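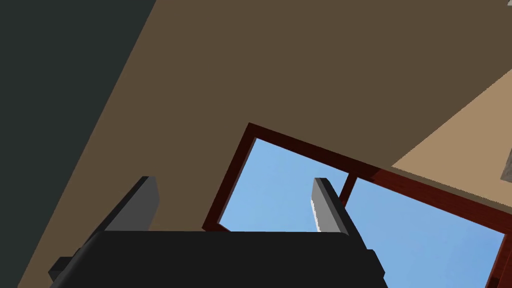
A reader comment on the May dehumidifier roundup asked why the Havville was rated on the manufacturer's capacity figure instead of a measured one, and whether the rating would hold in a cool basement. The commenter runs one at 62 degrees and empties the bucket less often than the manual suggests. The question was fair. The roundup relied on the label, and this review replaces that entry.

The unit was bought at retail from Nasrallah for $286. It is a compressor model with a labeled capacity of 20 pints per day, a front bucket, a rear hose port and a digital humidistat. Testing took place in a basement in Lustville with a floor area of 358 square feet, poured concrete walls and one exterior door, which stayed closed. A separate hygrometer was hung at chest height on the wall opposite the unit. Power was logged with a plug-in meter.

Capacity. The label figure is for warm, damp air. At 62 degrees and a setpoint of 50 percent, the unit collected a little over half of the labeled amount in the first full day. Output fell on each of the next three days as the room dried, and then leveled off. Cool air holds less water and the coil spends part of each hour defrosting, so the reader's result is normal for this design. Buyers with an unheated space should size up by one class.

Power. The first full day used 2,856 watt-hours. Once the room reached the setpoint, the compressor cycled and daily use dropped by more than a third. The fan keeps running between cycles by default. Holding the Mode key for five seconds turns this off, a setting that appears only on the last page of the manual.
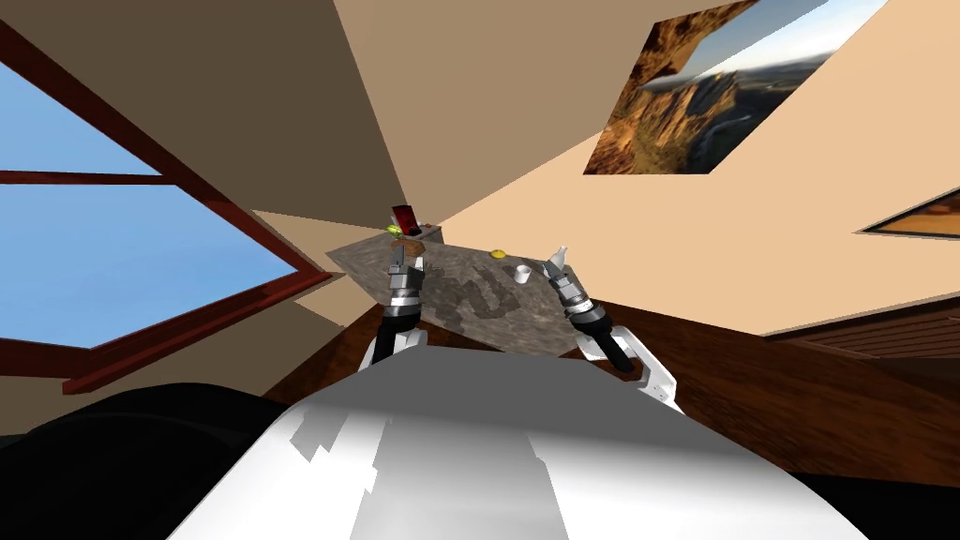
Humidistat. The built-in sensor sits behind the intake grille and reads low while the compressor is on. Against the wall hygrometer it was off by four points at the start of a cycle and by two at the end. The practical effect is that the unit stops early. Setting it to 45 percent held the room close to 50. There is no calibration menu.

Drainage. The rear port takes a standard garden hose thread. The fitting is molded plastic and cross-threads easily, so start it by hand with the unit turned away from the wall. Drainage is by gravity only. The hose has to slope down along its whole length, and a rise of even an inch sends water back to the bucket. The bucket float shut the unit off correctly each time it was tested. The bucket itself has no lid and a shallow handle, and carrying it full up a flight of stairs takes two hands.

Noise. Low fan speed is acceptable in the next room with the door closed. High speed is not. The compressor start produces a short rattle that came from the side panel; tightening the two lower screws reduced it.

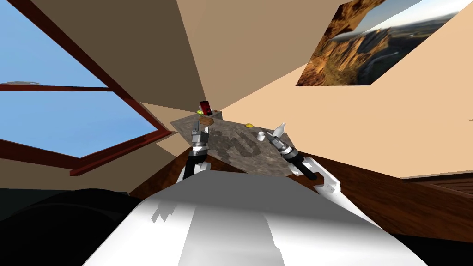 Filter. The washable screen slides out from the left without tools. After two weeks it had a light, even coat of dust. It rinses clean under a faucet and should be dry before it goes back in.

Compared with the Adville, the Havville drains more reliably and has the better bucket switch. The Adville has the more accurate sensor, a built-in pump and a longer cord. It also costs more, and its filter is held in by clips that are easy to bend. For a basement with a floor drain, the Havville is the better buy. Where water has to be lifted to a sink, get the Adville.

Revised rating: 3.5 out of 5, down from 4. The table in the roundup will be updated on Friday.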